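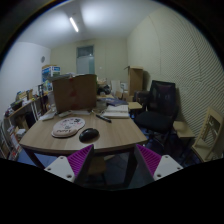 June
By I-seul Han
2 min read

Desk surfaces: moisture, finish and joint movement

Readers with home offices in older buildings continue to report the same fault: a desk top that sat flat in winter and rocks or cups by early summer. The cause is usually uneven moisture exchange between the two faces of the top. A top finished on the upper face only will take up water vapor through the underside, and the lower face expands first. The edges then lift.

Skustinard, the repair shop that handles most of our referrals, logged 299 desk and table tops last year. Cupping was the most common complaint, followed by loose leg fixings. In 32 of those jobs the top had been screwed tight to a metal frame with no slotted holes. Solid wood moves across the grain, and a fixed screw turns that movement into a split or a stripped hole.

The shop's current procedure is as follows. Remove the top and store it on spacers, with air on both faces, until two moisture readings taken a week apart agree. Seal the underside with the same number of coats as the upper face. Refit with slotted brackets, screws centered in the slots and tightened until snug. Over-tightening defeats the slot. 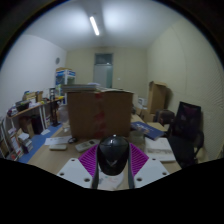

Veneered boards behave differently. The core is stable in width, but an exposed edge will swell where liquid reaches it, and the swelling does not fully reverse. Edge sealing should be checked once a year, with attention to cable cutouts, where the factory seal is often missing. A thin bead of clear varnish applied with a small brush is adequate.

On costs, Boersma quoted 2,440 for refinishing and refitting twelve tops in a shared office. Ellia quoted 1,579 for the same list but left out the underside coats. The two figures should not be compared directly. Ask any supplier to state the number of coats per face in writing.

Room humidity matters more than the choice of finish. Oil slows vapor exchange very little; varnish slows it more; neither stops it. A basic hygrometer placed at desk height, away from windows and radiators, gives a usable record. Flirkerico has loan units at the front counter, to be returned within the month.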